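4.2 Wording of the aftercare leaflets

The leaflets in our collection were written by many hands, and this can be seen in the vocabulary. The same thing is called a stitch, a suture, a thread, a closure, and in one case from Painemal "the sewing." For the clinical staff these words are equal, or nearly equal. For the patients they are not. Among the 27 persons interviewed in Kerkstead and Painemal, several believed that a stitch is something which must be taken out and a suture is something which disappears by itself. We did not find this distinction in any leaflet, and we do not know from where it comes. It was, however, stable: the persons who made it on the first visit made it again on the second.

A similar difficulty concerns the word wound. In the leaflets it is used for the place of the operation during the whole period of healing. Many patients accepted it only for the first days. After this they preferred to speak of the cut, the mark or the scar, and they read the instructions about "the wound" as instructions that were already finished for them. The word incision was understood by fewer readers, but those who understood it did not limit it in time in the same way.

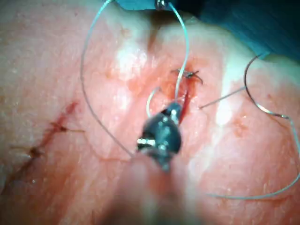 Figure 4. Tip of a needle driver near a small bleeding incision.

The oldest leaflet that is still in use carries the date Jun 19, 1999. Its sentences are long, and it addresses the reader in the third person ("the patient shall keep the dressing in place"). We expected that this form would be judged cold. In fact the judgments were divided. The older readers in Painemal found it serious and said that they trusted it more than the newer sheet, in which the reader is addressed as "you" and almost every sentence begins with a verb. The younger readers in both towns preferred the newer sheet, but made more mistakes when they were asked to repeat the order of the steps. The difference is small and we do not want to build too much on it.

More important than the form of address is, in our opinion, the treatment of time. The leaflets use expressions such as "after a few days," "when healed," "for a short period" and "until your next visit." We marked each expression of this type in the full set of pages and compared it with the questions that patients asked by telephone in May. Of the 1525 calls in the register, the largest group was about when something is allowed: when to bathe, when to drive, when to lift a child, when to sleep on the side. Calls about pain were fewer. It is possible that pain is more often discussed with family members, and that the telephone is kept for matters where a permission is felt to be necessary.

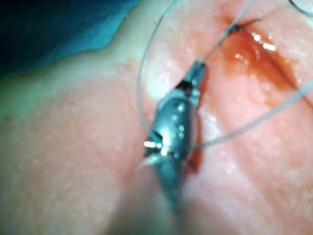 Pilar Fuentealba objected, on reading an earlier version of this section, that a call about permission may be a call about pain in other clothes, and that "the person who asks if she may lift her son has perhaps already lifted him." We consider this objection correct. The register contains only the question as it was noted by the person at the desk, and a note of one line cannot show what was asked behind it. For this reason the groups in Table 3 should be read as groups of notes and not as groups of worries.

The translated leaflets need a separate remark. The version used at the Hilomora clinic was translated from English by two persons in sequence, and the second did not see the original. In the passage about dressings, "change if soiled" has become "change if there is earth on it." Readers who work on farms followed this literally. Elin Bowen and Tane Pryor, who compared the two versions line by line, found 19 places where the meaning was changed, most of them in conditional sentences. The conditions were usually made narrower, so that the translated leaflet asks less from the patient than the original does.
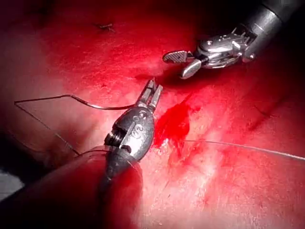
How should a leaflet express the time when bathing is allowed? With a number of days counted from the operation, followed by one sentence on whom to call if the skin is still open on that day. This form was repeated correctly by more readers than any other that we tried, and it also survived translation. Its weakness is that the number must be filled in by hand for each patient, and in the leaflets collected from Pridia the space for the number was often left blank.

Section 4.3 turns to the leaflets that are read aloud at discharge.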